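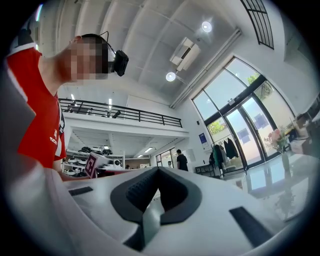 Registering a new folk music branch: minimum members and session insurance

Purificación Segura
Tue 21 February
We run a weekly traditional session in Sanna and want to become a formal branch in May. Does the regional body need a fixed number of paid members first? Our room holds 200.

Leonardo Fiore
Check the bylaws for your region. Ours in Jukasov required three officers, a signed constitution and a bank account with two signatories. Membership count was not a condition. Public liability is separate - get the venue's policy in writing before you apply.

sitik_fiddle
we just sent the form in and they wrote back. took ages. ask the Nelta branch, they did it last year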